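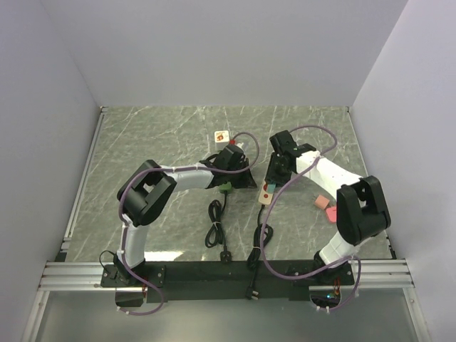
*Two-arm cell, left and right grippers near the middle of the table.*

**Gripper comparison – working meeting, April**

Chair: Kimutai Lema
Also represented: Runstead (fingers), Sandhu (controller), cell operators
Meeting opened at 9:40

**1. Notes from last time**

Accepted with one change. The note on wrist mounting should say that both wrists were re-tightened before the March runs. The old text named only the left.

**2. Finger sets**

The Runstead fingers and the Sirow fingers have now both been run on the full object list. Each set did 149 picks, split between the two arms. Kimutai went through the log.

- Small cube: no drops with either set. The Sirow fingers need a slower close or the cube turns in the grip.
- Heart-shaped piece: Runstead fingers were clearly better. The Sirow pads touch it at the point and it slides out to one side.
- Small block: no real difference.
- Remote control: both sets had trouble when it lay flat. The operators got the best results by coming in across the narrow side.

Runstead asked if the pads had been cleaned between runs. They were cleaned at the start of each session but not between objects. Agreed that this is good enough for comparing the two sets, but it should be written in the report.

There was a longer talk about the handover task, where the cube goes from the left gripper to the right. Operators find it hard to judge the gap when both wrists are close together. One operator prefers to hold the left arm still and bring only the right one in. The other moves both. The log does not say which method was used, so the handover results can't be compared yet.

**Decision:** Runstead fingers stay on the left arm and will be fitted to the right as well. Sirow set to be kept, labeled, in the drawer.

**3. Controller**

Sandhu reported on the new controller settings. Closing force is now set per object and no longer per session. On the old setting, operators were using up to 100 percent force on everything, which wore the pads. The new default is 40 percent, and the operator can raise it.

The right arm still stops now and then on long reaches to the side. Sandhu thinks it is a joint limit set too tight in the file, not a motor fault. The file will be checked against the left arm's.

**4. Cables**

Kimutai raised the purple cables. The loops give the wrists enough slack, but the one on the right drapes across the table near the base of the arm and takes up space that could be used for objects. Options discussed were a shorter cable, another tie on the upper link, or a clip at the shoulder. A shorter cable was ruled out for now – nobody wants to redo the ends in the middle of a test.

The black power cables between the arms should also be moved off the tabletop if there is length to do it.

**Decision:** try an extra tie first. Check full wrist rotation by hand before powering up.

**5. Camera**

The fixed view stays as it is. Farnska has offered a wrist camera on loan. Interest in it, mostly for the handover task, but it adds weight at the gripper and one more cable. Put off until item 4 is settled.

**6. Actions**

| Action | Who |
|---|---|
| Fit Runstead fingers to right arm | Operators |
| Compare joint limit files, left and right | Sandhu |
| Extra tie on right cable, rotation check | Kimutai |
| Add handover method to the log sheet | Kimutai |
| Ask Farnska for weight of wrist camera | Kimutai |
| Repeat flat remote picks, 2 sessions | Operators |

**7. Other business**

Spare pads are running low. Runstead will send more with the right-hand fingers.

Meeting closed at 10:35. Next meeting after the repeat sessions are done.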